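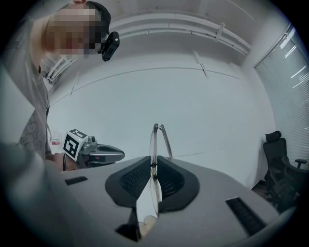 I finally did it, you guys. I replaced my glasses! The old ones had been with me through two apartments and one very bad haircut, and the left temple had gotten so loose that every time I looked down at a cutting board they slid right off into the onions. I was pushing them up with the back of my wrist maybe every minute. My sister started doing an impression of me at family dinners, wrist and all, and that was the push I needed.

So I went in for an exam in April (first one in 3 years, please don't tell my mother) and the optometrist, Dr. Abdul-Rahman Dramani, was so patient with me. I am terrible at the "one or two" thing. I always want to say "can I see one again" about six times, and he just kept flipping back and forth like he had all day. My right eye has gotten a little worse and my left is the same as ever. He also told me to stop wearing my glasses on top of my head because it stretches them out, and I nodded very seriously and then caught myself doing it in the parking lot.

Then came the frames, and oh boy. I've worn chunky dark ones since college. They're basically part of my face at this point. I walked into Foulkes, the little shop over by the post office, fully planning to buy the same thing again, and the lady there handed me a pair with clear frames just to try. I laughed! I thought clear frames were for architects. But I put them on and there was my face, eyebrows and everything, and I stood at that mirror way too long.

I didn't buy them right away though. I went home and stewed about it and then ordered a try-on box from Kemulari, where you get a few pairs to wear around the house before you decide. One of those was a tortoiseshell called the Amadeck that looked gorgeous in the box and made me look like a tired owl. Another pinched behind my ears so badly I took it off before my coffee was done. I packed the whole lot back up and went back to Foulkes for the clear ones, like I should have done the first time.

Price check for those of you who always ask: the frames were $75 on the clearance rack and the lenses were a good bit more than that, with the anti-glare coating. I said no to the blue light thing. I've tried it before and couldn't tell any difference, but my friend swears by it, so who knows.

What I wasn't ready for is how hard it is to find clear glasses when you aren't wearing your glasses. My old ones I could spot across a room as a dark smudge. These just vanish! I put them down on the bathroom counter the first night and patted around for them like somebody in a cartoon. They've also been lost on the bedsheets, on top of the microwave, and on the arm of the couch, where I very nearly sat on them. I now have a bright orange dish on the nightstand and that's the only place they're allowed to sleep.

Cleaning is the other thing. Smudges and makeup show up a lot more on a see-through frame, especially at the nose. I rinse them in lukewarm water with a drop of plain dish soap, rub everything gently with my fingers, and dry them with a microfiber cloth. No T-shirt hems! I know, I know, I did it for years too. And I'm trying to pick them up with two hands, since one-handed yanking is how I wrecked the last pair.

A few of you told me on the last post that clear frames turn yellow after a while. I asked about it at the shop and she said some do, mostly from sun and skin oils and hair products, and not to leave them on the dashboard. So we'll see. I'll report back next summer if I'm walking around in lemonade-colored glasses.

The old pair is in the junk drawer as a backup, with a tiny new screw in the hinge that I put in myself with a screwdriver the size of a toothpick. It took me most of a podcast and I dropped the screw in the rug twice.

Next post is the porch, I promise. The paint is bought and everything.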